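Sondalix Danari TV box review: great guide, cranky recorder

By Corinne Habb
March 2022
243 shares | 11 comments

Quick one today because I've had the Danari hooked up since before the holidays and people keep asking. Short version: I like it. I'd buy it again, probably. The recorder makes me want to throw it in the yard.

Long version.

The Danari is a TV box from Sondalix. Antenna in the back, internet in the back, HDMI out to the TV. It takes your over-the-air channels and your streaming apps and puts them in one guide. You can record the over-the-air stuff. That's the pitch and it's the same pitch as every box in this category for years now, so the only real question is whether the guide is any good and whether the recordings show up when you want them.

Guide: yes. Recordings: mostly.

Setup

Fast. I had it going before my coffee was cold. It wants an account, it wants your zip code, it wants to scan for channels. The scan on my old box used to take forever and then miss the local public station, which is the one I watch most. Danari got it first try. Plus two subchannels I had never seen, one of which shows westerns all night and one of which seems to be all court shows.

Then the app sign-ins. Ugh. You type a code from the screen into your phone, over and over, once per service. Not Sondalix's fault, everybody does it that way. But there's no option to skip ahead and do it later in one batch, you get nagged at the home screen until every app you ticked is signed in. I unticked a couple just to make it stop.

The box says it carries 600 channels. Don't get excited. That's your antenna channels plus a giant heap of free streaming ones, and most of the heap is a single old show on a loop. There's a fishing channel. There's a channel that is only a game show from when I was in middle school. I'm not complaining, I watched a lot of that game show. Just don't read the number on the carton and think you're getting cable.

The guide

OK so this is the reason to buy it. It's a grid. A plain grid, time across the top, channels down the side, like the guide channel used to be except you can move it yourself. You can hide channels and they stay hidden. My last box un-hid everything after each update and I'd have to go through and kill the shopping networks again. The Danari has updated a few times since I got it and my list hasn't budged.

You can also mix streaming into the grid. So I have my locals, then the news app, then the documentary service, then the heap. The documentary service doesn't have a live channel so it just shows as a row with "what's new" in it, which is kind of clever and kind of useless. I left it in.

Search is good too. Type a title and it tells you if it's airing this week over the antenna for free before it tries to rent it to you. I cannot tell you how rare that is. The baking competition my sister is obsessed with was sitting right there on a local subchannel, reruns, weeknights. She'd been paying for a whole service to watch it.

What search can't do is people. Put in an actor and you get a mess – half the results are movies they aren't in. I think it's matching on words in the description. Sondalix says a fix is coming in May. We'll see.

Picture and sound

Fine! Good, even. Over-the-air HD looks sharp, sports look smooth, no weird smearing on the hockey. I had one evening where the sound drifted behind the picture during a talk show, lips going one way and words another, and a restart cured it. Hasn't come back.

Volume leveling is on by default and I'd turn it off. It flattens everything. I was watching a period drama, the kind with a lot of whispering in hallways, and the whispering was as loud as the carriage crash. Turned it off, much better, and now the commercials are too loud again like God intended. 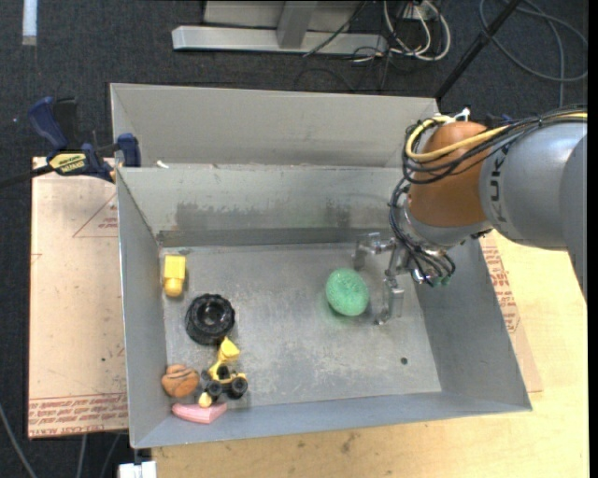
Corinne Habb

Now the recorder. Deep breath.

There's a drive inside, and Sondalix says it holds 2,000 hours. Maybe at the lowest quality setting, which looks like it was taped off a tape. At the setting any normal person would use you get a lot less, and the box won't tell you how much less. It gives you a bar. The bar is blue. When the bar gets close to full it turns orange and then it starts deleting things.

And it picks what to delete by age, not by whether you've watched it. So the miniseries I was saving up to binge, all in order, lost its first episode. Just the first one! The rest sat there. You can protect a recording by hand, there's a little padlock, but you have to do it episode by episode. There is no padlock for a series. Why is there no padlock for a series.

Scheduling is the other thing. Set a season pass and it'll get new episodes, great, it's good at that. It handled a time change for one show when the network bumped it for a speech, and got the whole thing. But it has a fuzzy idea of what "new" means. Anything with a missing air date counts as new. My game show, the one on the loop, I set that as a joke to see what would happen, and by morning the bar was visibly longer.

Padding is there, you can start early and end late, and you should, because awards shows and football always run over. The default padding is zero. Change it on day one. Menu is Settings, then Recording, then Advanced, then scroll way down past the parental controls.

Skipping commercials works okay. It's a button that jumps ahead, nothing automatic. You learn the rhythm.

The remote

Small, light, backlit. Good backlight, comes on when you pick it up. The buttons are too close together for me and the one for the guide is right next to the one that launches a paid movie store I have never once wanted. I hit it nightly. You can't remap it. Every box has a button like that now and I resent all of them.

There's a voice button. It understood me better than I figured it would, it got the name of a Danish crime show on the second go. It does not understand "go back a bit". It opens a show called something like Back a Bit. Well, close to that.

Also the battery door doesn't like to stay on. Tape.

Versus the Baran

I had a Baran before this, and it's the one most people will be comparing. The Baran has the better recorder, no contest. You can lock a whole series, it deletes watched stuff first, it shows you hours left as an actual number. If all you do is record network shows and watch them later, get the Baran and ignore the rest of this review.

But the Baran guide is slow and it's half ads. Big tile at the top for a movie you don't want, then a row of sponsored stuff, then finally your channels. And it wants a monthly fee for anything past two days of listings. The Danari gives you the full guide with no fee, at least for now. I asked if that would stay that way and got a very friendly answer that didn't say yes or no.

There's also the Urkska, which is cheaper than both. I only spent a weekend with one at a friend's place. No recorder at all. Nice for a bedroom or a dorm. The guide looked pretty similar to this one, come to think of it, just with less in it.

Kids and guests

A few people wrote in asking about profiles. There are profiles. They keep separate watch lists and separate favorites, but recordings are shared, so everybody sees everything you taped and anybody can delete it. There's a PIN for ratings. The PIN works on the antenna channels and on the recorder. It doesn't reach inside the apps, you have to set those up one at a time in each app. Took me most of an evening to do it for my nephew and I still don't trust it.

There is a guest mode which hides your history. Nice touch if, like me, you've watched an embarassing amount of reality dating shows and have company coming.

Other stuff I wrote down and have no place for

Runs warm. Don't shove it in a closed cabinet.

The screen saver is photos of mountains. You can't turn the mountains off but you can make them come on later.

Closed captions remember your settings. Size, color, background, all of it, and across the apps too. Big deal in my house and I should of put it higher up.

Power outage: came back by itself and picked up the recording in the middle. The Baran used to sit there with a welcome screen until you pressed OK.

No headphone jack anywhere. Bluetooth headphones pair fine but you lose the TV speakers while they're connected, so no late night arrangement where one person listens loud and the other doesn't.

Customer service is chat only. I used it once for the sign-in thing. Polite, slow, told me to restart it.

So should you

If you channel surf, if you like having a real grid, if you watch live stuff – news, sports, parades, whatever's on – yes. Get it. It's the closest thing I've used to how TV felt when you could just turn it on.

If you're a hoarder of recordings, wait for May and see what they fix. Series lock is supposedly on the list. Or go Baran and grit your teeth through the ads.

I'm keeping mine. Padlocking my miniseries one episode at a time, like an animal, then starting it over from episode two.

Will update this if the fix shows up.

11 comments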